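Jul 6, 2026
Posted to the list by the Ullness episode guide editor

On the question of the second season of Ullness and where the Karam chapters belong, I've gone back over the first eleven episodes and I want to answer the earlier message properly before we change anything in the guide.

The message from May said:

> I don't think the Karam chapters are flashbacks at all. The ship's
> bell rings 2 times at the start of each one, and in the pilot we
> were told that the bell was taken down before the family left
> Zatotby. If they were flashbacks the bell would ring the way it
> does in the harbor episodes. I think they are happening after
> the finale, and the writers are hiding it.
>
> Also, has anyone checked the room numbers? The door in the
> first Karam chapter is 318 and in the later ones it's 307.

I agree with part of this. The bell does ring twice, and it is the same in every Karam chapter I rewatched. Where I part ways is the pilot. The line there is that the bell "came down," and the aunt says it while looking at the old tower. I always took that to mean the tower bell and not the one from the ship. The subtitles on the first release say "the bells," plural, and the later release changed it. I don't know which one matches the script.

The room numbers are a better argument. Door 318 is the room the pilot's crew slept in, and 307 is the one that gets sealed in the flood episode. If Karam is walking out of 307 with the door in one piece, then either those chapters are set before the flood or someone has repaired the door. We never see a repair. A plain flashback covers it with less work, and I would want something stronger before moving nine chapters to the end of the timeline.

There is also the coat. In the harbor episodes Karam's coat has the left sleeve sewn shut, and in the chapters the sleeve is open. It gets sewn in episode six, on screen. So at least the chapters with the coat have to come before episode six, unless there are two coats. I went through them again with that in mind and the coat is in five of the nine. The other four could be anywhere.

My suggestion for the guide is to leave the five coat chapters where they are and put the other four under "placement uncertain," with a short note giving both readings. That way new viewers are not told something we can't back up, and they are not spoiled if the later reading is right.

On the books, the Clellasari novelization does place all of the chapters before the flood, on page 375 of the hardcover. But it also leaves out the aunt completely and gives the ship a different captain, so I wouldn't lean on it. We agreed a long time ago that the guide follows the screen version — the novels get their own section.

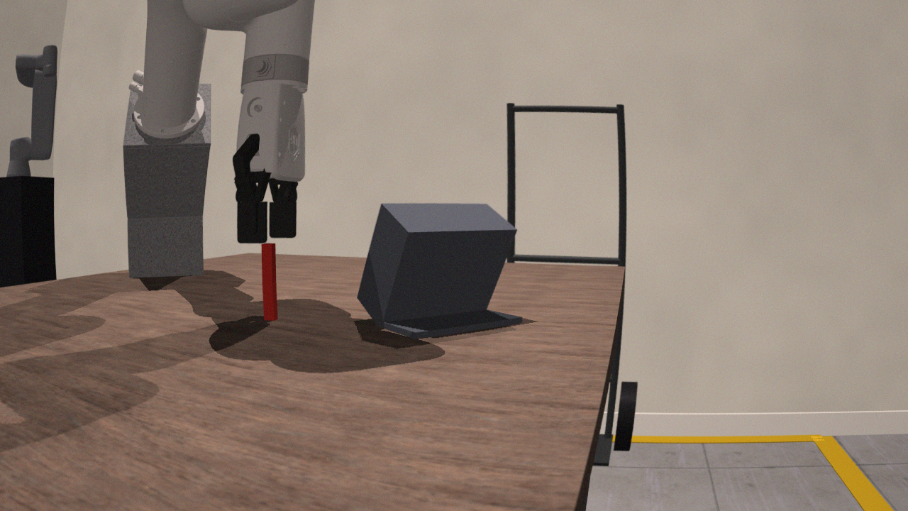 A reply from Zatotby_watch, sent to me off the list and passed along with permission, says the coat can't settle it, as the dream in episode ten shows Karam with the sleeve open again and nothing in that dream is from the past. The same reply would keep all nine chapters together, under one heading, and put the argument in a footnote.

I had forgotten the dream. I still think a dream is a weak thing to build an order on, but it does mean the coat is less solid than I made it sound. Keeping the nine together has one thing going for it, in that people look them up as a group.

If there are no objections I'll make the change at the end of the week, with the nine under one heading and the coat, the bell and the door listed below it. Please send corrections to the list and not to me directly. If you have the first release with the plural subtitle, the wording of the whole line would help — I only have it in my notes.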